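A visit to the Falcão day center and the Grernberg movement clinic

Posted 1 Sep 2025

I went to Grernberg because our own support group has been trying for two years to get something like their program off the ground, and I wanted to see one that was already running. Joana Simões, who manages the clinic, had agreed to let me spend a day and a half there. What follows is taken from my notes, with a few things I checked by email afterward.

The clinic and the day center share one site on the edge of town. The clinic has the ground floor of the older building and the Falcão center has the newer wing behind it. There is a covered walkway between the two, level the whole way, with a handrail on both sides. Parking is at the back and the spaces are wide. I mention this first because the people I met mentioned it first. Several had stopped going to their previous clinic when they could no longer manage the distance from the bus stop.

The clinic sees people with Parkinson disease, essential tremor, dystonia and a smaller number with ataxia. At the time of my visit it had 347 people on its books, of whom 162 also used the day center at least once a month. The remainder came only for appointments. Most are seen every four to six months by a neurologist and between times by a nurse or a therapist.

I started with the nurses. Amarachi Sani has been there since the clinic opened and runs the telephone line. The line is open for two hours each morning and one in the afternoon. People call about missed doses, constipation, dizziness on standing, a fall, a new prescription from another doctor that they are not sure about. She keeps a paper log next to the computer and writes in it during the call, then types it up. I asked whether she would move to typing directly and she said she had tried it and found she listened less.

A good part of her work is medication timing. Every person on levodopa gets a sheet with their own clock times on it, and a copy goes to whoever helps at home. If someone is admitted to the hospital, the family is asked to hand that sheet to the ward on arrival. The clinic has printed it on yellow paper for several years so that it can be found in a bag. Amarachi told me the sheets come back with notes on them, which she reads, and that the notes are often more useful than the formal diary.

They have used a diary as well, one line for each half hour of the day, marked on, off or asleep. It is handed out for three days before an appointment. Return rates were poor until they cut it from seven days to three.

The gym is at the far end of the corridor. It is a plain room with parallel bars, a set of practice steps, mats and a row of firm chairs of different heights. Tùng Cù, the physical therapist, was running a group of eight when I came in. They were practicing turning in a wide arc, then getting up from the lower chairs, then walking while naming towns. He works in blocks of 46 minutes, an odd length that comes from the minibus timetable. Two of the eight were using the Clekeck, a walking frame with a strap-on unit that lays a line of light on the floor in front of the feet. One of them found it helpful in doorways at home and the other did not care for it. Tùng lends them out for a month before anyone is encouraged to buy one.

Falls are recorded in the same way for everyone: where, what time, how long since the last dose, what the person was doing with their hands. Carrying things comes up a great deal. He now has a session on it, using trays, cups and shopping bags.

I ate lunch in the day center. The food comes from a kitchen on site and is ordered the day before on a card with four choices. People who have been told to separate protein from their medication can ask for the main part of the meal to be kept back until evening and taken home in a box. Amândio Barros, who runs the kitchen, said this took some arranging with the food safety inspector but has been no trouble since. He also offers everything in a softer version. He does not blend dishes together; each part is softened on its own and served in its own place on the plate.

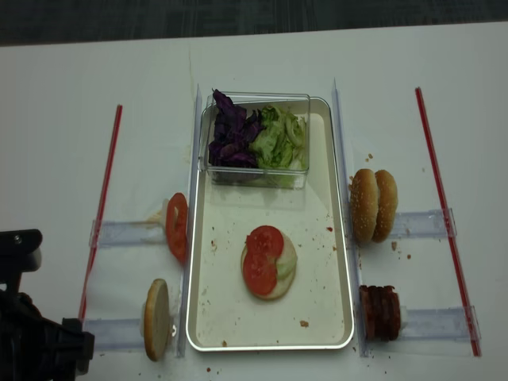 Shredded purple cabbage and lettuce for the burgers.

After lunch I sat in on occupational therapy. The session was on kitchen tasks: opening packets, spreading, pouring, using a knife with a rocking blade. The therapist had people bring in the thing at home that annoyed them most. There was a jar, a blister pack of tablets, a tin opener and a belt. They spent most of the hour on the blister pack. The pharmacy in town will put tablets into a different container on request, but not every tablet can be moved out of its foil, and she had a list of which ones on the wall.

Handwriting is covered in the same group. Lined paper, a thicker pen, and stopping at the end of each line seemed to be the main advice.

The speech group met at three. It is loud. They count, read out headlines and order imaginary meals across the room at full volume. A man in his seventies told me that his wife had asked him to stop shouting at home, and that he had told her he was finally speaking normally. The therapist sees each person alone before they join, and checks swallowing at the same visit. Anyone who reports coughing at meals is moved up the list.

I had half an hour with Jaime Carrilho, the neurologist, at the end of the first day. He was open about the waiting time, currently nine weeks for a new referral. He would like it to be four. The shortage is in nursing hours more than in doctors, he thinks, and if he were given money tomorrow he would hire a second nurse for the phone line. I asked about advanced treatments. The clinic does not do surgery or start pumps. It refers people to the regional hospital for those and takes them back afterward for follow-up. He tries to raise the subject early, before it is needed, and said that most people want to go home and think about it for a good while.

I also asked about cost, as our own members always do. Appointments are covered. The day center charges for lunch and transport, and there is a hardship fund that was set up with 2,000 from a local concert and has been topped up since in the same way. Joana approves requests herself, normally the same day. Bathroom rails, a second-hand bed lever and taxi fares were the three most recent.

The second morning was given over to caregivers. They meet without the people they care for, who are next door at the exercise class. No talk was scheduled. Joana opened with a couple of notices and then left the room, and they went on by themselves until the coffee was gone. The subjects were sleep, driving, and what to do when a person sees things that are not there. Driving took the longest. One woman had hidden the keys, regretted it, and put them back. The others asked her a lot of questions. The clinic can arrange an on-road assessment through the county, and two people in the room said it had been fairer than they expected.

Hallucinations are something the staff ask about directly at every visit, of both people, separately. Amarachi said that people rarely bring it up on their own. The first steps are checking for infection and going through the medication list.

Before leaving I was shown Evasside, the scheduling software they moved to last year. It holds appointments, transport and lunch orders in one place, so a canceled appointment also cancels the minibus. Staff like that part. They do not like that it logs them out every ten minutes, and the print on the appointment letters is too small. The letters have been raised with the company. For now the front desk enlarges them on the photocopier.

A few practical points for our group, in the order I wrote them down:

Medication sheets on colored paper could be done right away. It needs a printer and somebody to check the times.

A three-day diary instead of seven.

Caregiver meetings at the same hour as an exercise class, next door, so no one has to arrange cover.

A loan period for any walking aid that costs real money.

Ask about meals. We have never asked our members when they eat in relation to their tablets, and I think we should at the next meeting.

The things I do not see us managing soon are the telephone line and the transport. Both depend on paid staff. Joana has offered to send her original funding application, with the figures left in, and Tùng is willing to talk to us by video one evening in September if we can get enough people together. Please let me know if you would come.

Visits to the site are by arrangement with the front desk. They prefer two people at most, and they ask visitors to stay out of the gym during the balance class.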